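Notebook, June -- deploy settings, Skulico project

Picked up the preview branch problem again. After the rename from Revico to Skulico, staging builds kept going out under the old address. Production was fine. Cleared the build cache and redeployed twice, no change.

Cause: the staging hostname is read from the environment group, and the group still had PROJECT_SLUG pinned by hand. A pinned value wins over the derived one. Removed the pin, redeployed, and new branches now get the right address. Existing branches keep the old one until they are rebuilt. There are 14 of those. Left a note for Shu-fen to rebuild the ones she still needs and delete the rest.
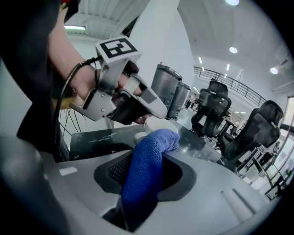
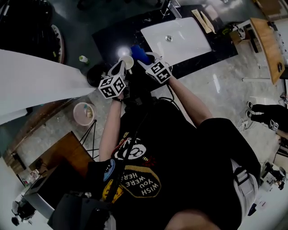 Hand-held grippers and cups

Second item, memory. The build container was set to 768 MB and the asset step died at 62 percent on three runs out of four. Raised the limit to 2 GB on staging only. Four clean runs after that. Have not touched production -- Ngan-ling wants to see a week of numbers first. Build time is almost the same as before, so the larger container did not buy any speed.

Access roles: the Karagiannis contractor account still had Admin. Changed to Deploy. It can trigger builds and read logs but can't see secrets. Rotated the database password after the change and checked that the old one is refused.

Open:
- the old Revico address still resolves. Decide whether to redirect or drop it.
- webhook retries are not logged anywhere I can find. Check the proxy.
- the slug check should fail the build when pinned and derived values differ. Ngan-ling has a draft script in the tools repo, needs a test for the empty case.

Stopped at 5:40 pm with the staging queue empty.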